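Wiltine Residential Study and Check-In System
Model line for boarding schools and therapeutic programs

Wiltine is a student check-in and study hall record system for residential schools serving grades 7 through 12. It replaces the paper sign-out binder, the dorm roster and the evening study log with one record per student. The system is supplied by Bumarton and installed on the school's own network. No student data leaves the campus unless the school turns on the optional parent portal.

What the system does

Each dorm is set up as a unit with its own schedule. Staff mark students present at set times – wake-up, class departure, study hall, lights out – and the unit screen shows any student not yet accounted for. Off-campus passes, counseling appointments and infirmary visits are entered once and carry through to every later check on the same day.

Study hall records hold the subject worked on, the start and end time, and a short staff note. Notes can be marked for academic staff only, for clinical staff only, or for both. A clinical note never appears on a shared dorm screen.

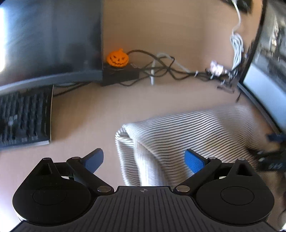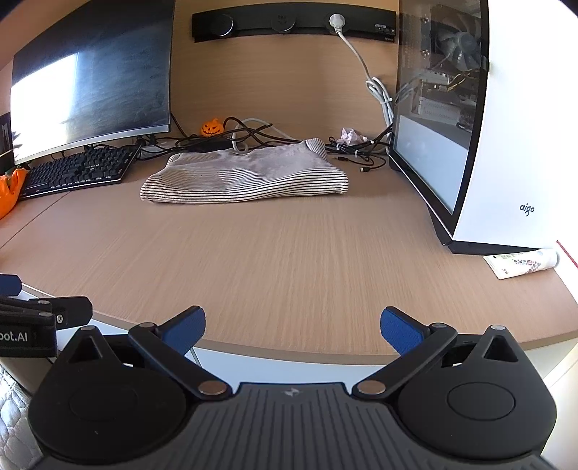
Capacity and hardware

Units per campus: up to 16
Student records, standard license: 233
Staff accounts: 88
Days of check-in history kept on the unit screen: 40
Older history: stored on the campus server, searchable by office staff
Power: standard wall outlet at each unit station
Network: wired preferred, wireless supported
Backup: nightly, to a drive chosen by the school

The unit station runs on any desktop computer with a current web browser. Schools that prefer a fixed terminal can order the Marciniak wall mount, sold separately. The mount takes a standard flat bracket and locks with a key. Bumarton does not supply monitors.

Staff roles

Three roles are included. Dorm staff can record checks and study notes for their own unit. Supervisors can edit records in any unit, and each edit is saved with the earlier entry. Administrators set schedules, add students and close accounts. Roles cannot be combined on one login.

Reports

The standard report set covers missed checks, study hours by student and pass history. Reports print on letter paper or export as a spreadsheet. A monthly home summary is available in English and Spanish. Schools using Gritach for grades can import the class list directly – the import does not write anything back.

Setup and training

Setup is handled by Ryszard Jasińska and covers server installation, unit schedules and the first student import. Training for dorm staff is run by Eliseo Arriaga, on campus or by video. Orders for a fall start should be placed by May. The license renews each July, and support is included for as long as it is active.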